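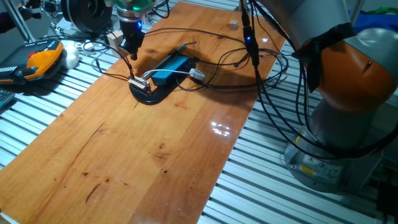
3.2 Course Setup and the Two-Arm Task

The Stillberg project course runs from September to the end of the term, and every team works at the same bench. We wanted students on real hardware from the first meeting, so the simulator was saved for homework. The workspace is shown in Figure 2.

Figure 2. The shared bench, with a varnished wooden board laid over the slotted aluminum table and the teach pendant kept off the board to the left.

Each team had to program a pick, a handover and a placement using small blocks. The task sounds simple, and for a person it is! For two arms that have to agree on where a block is, it kept our 56 students busy for weeks, and the variety of answers they came up with was a real pleasure to watch. One team, Vullby, wrote a handover in which the receiving arm waited for a change in grip force. Another, Kirnier, skipped force completely and worked from fixed poses, which they taught by hand with great patience.

Over the term the teams logged 561 full attempts, of which 159 ended with the block inside the target square. We had set a ceiling of 1,000 attempts to protect the grippers, and no team came close to its share. Most failures were in the handover, usually a block that turned slightly between the fingers. Cable routing came second. Students learned to check the slack through the whole motion before raising the speed, a habit that Piret Lapiņa, who led the lab hours, had asked for in the first handout (few read it).

Teams were free to rearrange anything on the board between sessions, provided they wrote the change in the bench log. Section 3.3 describes how the log entries were coded.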